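普卢蒙索普共享工坊
关于我们

普卢蒙索普共享工坊(Plumunthorpe)是一所由会员共同出资、共同管理的自动化制作工坊,面向在家中或在业余时间从事机器人搭建的个人与小型团队。工坊设有机械、电控与装配三个工区,会员可按时段预约工位,亦可申请长期占用一张工作台,直至项目结束。

工坊成立之初仅有2张工作台,设备多由会员自家车库与书房搬来。目前登记会员来自机械加工、软件、教学及木作等不同行业。凡入会者,须先完成电气安全与机械防护两门基础课程,经考核合格后方可独立使用通电设备。

格利科双臂分拣台

格利科(Gollico)是工坊现阶段的主要共建项目,目标是以会员自行装配的双臂系统完成小件物料的分拣与归位。项目不设专职人员,结构、布线、控制程序均由会员分组承担,全部图纸与装配记录存放于工坊资料柜,供会员查阅。

工作台采用浅色拼木台面,外围以黑色金属框架固定,两侧各设一对平行导轨,两条机械臂分别经底板装于左右两侧。台面远端斜置一张窄矮木架,橙、蓝、黄三色料盒依次排放其上。 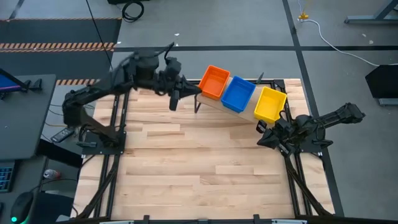

搭建原则

一、结构先行。框架、导轨与底板的安装尺寸须经两名会员分别复核,并在装配记录上签字,之后方可安装机械臂。

二、线缆留量。各关节处线缆须按最大行程预留长度,每次调整臂长或安装角度后重新检查。

三、低速试运行。新程序首次上机时一律限速,操作者不得离开急停按钮。首轮试运行不少于16次循环,期间如有一次异常停机,即重新计数。

四、改动留档。任何对夹爪、料盒位置或程序参数的改动,均应于当日记入日志,写明改动人及改动前的数值。

料盒布置

料盒按颜色区分,每色3个。木架上三色各置一个,其余放在台面上,位置与角度可依练习内容调整。初学者由单臂取放开始,熟悉后再进行双臂配合练习。双臂练习须有一名已通过考核的会员在场。

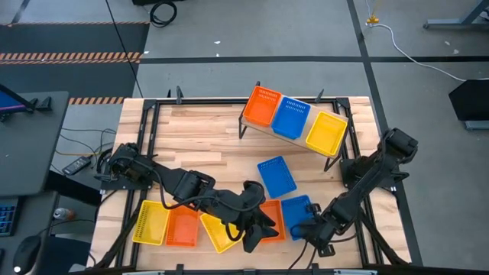 文/阿尔巴娜·埃梅尔(Albane Hamel) 项目协调
2024年2月9日

本人自格利科项目立项起负责协调工作。项目最初的方案为单臂,经会员讨论后改为双臂,框架因此重新设计,导轨亦由单侧改为双侧。此项改动使工期顺延,但为后续教学留出了较大余地。扬尼克·勒布朗(Yannick Leblanc)负责电控部分,现行的布线规范与急停回路均由其起草,并已在工坊其他项目中沿用。

夹爪一项目前由装配组负责。现用夹爪为黑色双指式,指端渐窄。装配组每月检查一次指面磨损及紧固件状况,检查结果张贴于工区公告栏。腕部视角的画面同时用于校对抓取姿态,会员可在复盘时调阅。

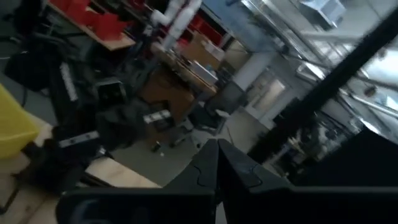
课程与开放时间

工坊每年举办两期家庭自动化搭建课程,下一期定于七月开课,内容包括框架装配、电机选型、线缆整理及基础控制程序。学员可自带在家中完成的半成品到场调试,由会员导师给予书面意见。

工坊与科伦坡(Colombo)及格罗尔坦波特(Groltanport)两地的制作小组保持交流,定期互换图纸与装配记录。三方约定,凡共享的图纸均须标明版本号与最后修改人。

入会办法

申请人须年满十八周岁,填写入会申请表,并由一名现有会员推荐。年费为600元,含公共工具使用及基础课程费用,耗材另计。长期占用工作台者,须另行提交项目说明,内容应包括用电需求、占地尺寸及预计完成时间。

申请表可于开放时段在前台领取。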